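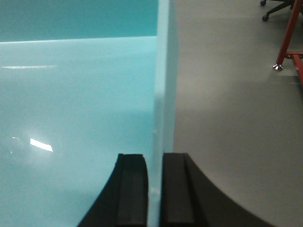 Section 2. Setting Up the Enano Solution Calorimeter

The Enano calorimeter measures the heat given off or taken up when a solid is dissolved in a liquid, or when two liquids are mixed. It is supplied in three cartons and must be set up and tested before the first sample is run. Unpack the cartons on a clean bench and check the parts against the packing list. Small parts should be kept together in one container until they are needed. Report missing or damaged parts to the Skurnusora service desk in Lultstead before going further.

2.1 Choosing a location

The calorimeter must stand on a level surface away from windows, heating vents, and refrigerators. Drafts are the most common source of an unsteady baseline. Leave enough space behind the unit for the power cord and the stirrer cable to hang freely. Do not place a hot plate or a drying oven on the same bench.

The room temperature should be steady for at least two hours before a test. If the building heating is shut down overnight, wait until late morning.

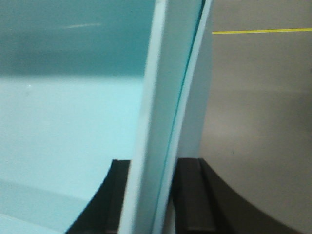
Where a steady room temperature cannot be kept, the outer jacket may be connected to a circulating bath. The bath is not included. Set it to the normal temperature of the room and leave it running for the whole working day. Hose fittings are described in Section 5.

Note: Warranty service does not cover jackets that have been filled with anything other than distilled water.

2.2 Assembling the vessel

Caution: Disconnect the power cord before fitting or removing the stirrer.

1. Rinse the inner vessel with distilled water and dry it with a lint-free cloth.

2. Lower the vessel into the jacket until it rests on the support ring. Do not press on the rim.

3. Fit the stirrer shaft through the center hole of the lid and tighten the collar by hand.

4. Insert the temperature probe through the side hole. The tip must be below the surface of the liquid and must not touch the wall or the stirrer.

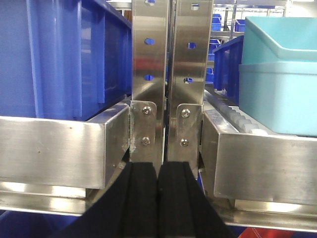
5. Add 300 mL of distilled water and close the lid. Turn both latches until they click.

6. Connect the probe and the stirrer to the control unit. The plugs are keyed and cannot be exchanged.

7. Connect the power cord and switch on the control unit. Code 19 on the display means that the probe is not connected. Switch off, reseat the plug, and repeat this step.

2.3 Running the heater test

The heater test finds the heat capacity of the empty instrument, which is later subtracted from each result. Repeat the test each month, and after any change of vessel, stirrer, or probe.

Start the stirrer and select Heater Test from the main menu. Allow the baseline to settle until the Ready light stays on. The control unit then applies a fixed amount of heat and records the rise in temperature. Do not open the lid or change the stirring speed during the test.

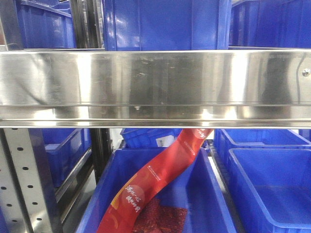
When the test is finished, the display shows the heat capacity in joules per degree. Enter the value in the instrument log. A vessel in good condition gives a value close to the one printed on its certificate. If the two differ by more than 2 percent, check the water volume and the lid seal and run the test again.

If the second test also fails, do not use the instrument for measurements. Complete Form 141 and send it to the service desk with a copy of the log page.

Note: Users who process their data with the Majumder correction must enter the new heat capacity in that worksheet by hand. It is not transferred from the control unit.

2.4 Shutting down

1. Stop the stirrer and wait until the shaft is still.

2. Switch off the control unit.

3. Lift out the probe, rinse it, and return it to its sleeve.

4. Empty the vessel and leave it open to dry.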